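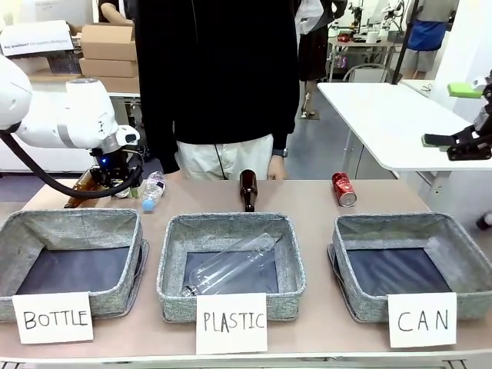 Who decides what happens to a container the arm cannot sort?

The attendant on shift decides. The arm places only the items it has been set up to handle, and anything else stays on the table until a person has dealt with it.

Section 4: Setting Up and Attending a Sorting Table
Prepared by Hanne Ikonen, Workplace Transition, Lillmont
Revised March
Reading time: 4 minutes

4.1 Purpose of this section

This section applies to all Lillmont sites where container sorting has moved from hand work to a table-mounted arm. It is written for attendants, shift leads and site supervisors. Maintenance of the arm is covered in Section 7 and is restricted to authorized technicians.

Before the change, an attendant at the Coppens depot sorted every container by hand. The attendant now prepares the table, watches the sorting, settles doubtful items and keeps the shift record. Pay classification is unchanged. Attendants who previously rotated to the loading dock will continue to do so under the existing schedule.

4.2 Preparing the table

1. Confirm that the arm is in the paused state. The word PAUSED must show on the control panel before anyone reaches over the table.

2. Set the baskets along the front edge, open side up. Each basket must be empty at the start of a shift.

3. Place one sign at the front of each basket. The categories are BOTTLE, PLASTIC and CAN. Handwritten signs are acceptable if the letters are capitals and can be read from the attendant's position.

4. Check that the order of the signs matches the order stored in the program. If the baskets are moved, the program must be changed by the shift lead. Do not swap the signs alone.

5. Lay out the first containers behind the baskets. They may stand or lie on their sides. Leave a hand's width between items where possible.

6. Step back to the attendant's position and select START.

Note: In this program, BOTTLE means glass. Plastic drink bottles go to PLASTIC, with caps and labels left on. New attendants frequently ask about this, and the shift lead should explain it during the first table check.

4.3 During sorting

7. Remain within reach of the stop button while the arm is moving. An attendant who must leave the table shall pause the arm first, even for a short absence.

8. Watch for items that roll. Cans and round bottles may drift after the arm has released them. Pause before correcting their position.

9. When the arm passes over an item twice without lifting it, pause, remove the item and place it by hand in the correct basket. Mark it on the shift record as a hand placement.

10. Empty a basket when its contents reach the rim. The count shown on the panel resets only when the attendant confirms that the basket has been replaced. The panel will request a change after 100 items in any category, whether or not the basket is full.

CAUTION: Do not take an item out of the gripper while the arm is powered. Glass can break under uneven pressure. Use the RELEASE command and allow the item to come to rest on the table.

CAUTION: Lanyards, loose cords and long sleeves shall be secured before reaching over the table.

4.4 Doubtful and damaged items

11. Remove broken glass with the tongs supplied. Do not return it to the table under any circumstances.

12. Set aside containers that still hold liquid. They are to be emptied at the sink and returned with the next batch.

13. Items that belong to no category go in the grey tub at the end of the bench. The attendant's judgment is final for the shift and need not be justified on the record.

4.5 Shift record and workload

The target for one attended table is 600 items per shift. This figure applies to the table, and it is not a measure of the attendant. Supervisors shall not use hand placements, pauses or stops in any performance review.

Where hand placements exceed 200 in a shift, the shift lead shall file Form 369 so that the program can be adjusted. Attendants may also request the form directly.

Each attendant receives a 15-minute break away from the table in each half of the shift. The arm is to be paused if no relief attendant is available. Concerns about pace, noise or standing time should be raised with the shift lead or sent in writing to Workplace Transition.

Related items

Section 3: Roles and Training for Table Attendants
Section 7: Arm Maintenance and Lockout
Meloslow Site Supplement: Bench Heights and Floor Mats
Okirent Panel Messages: Quick Reference
Form 369: Request for Program Adjustment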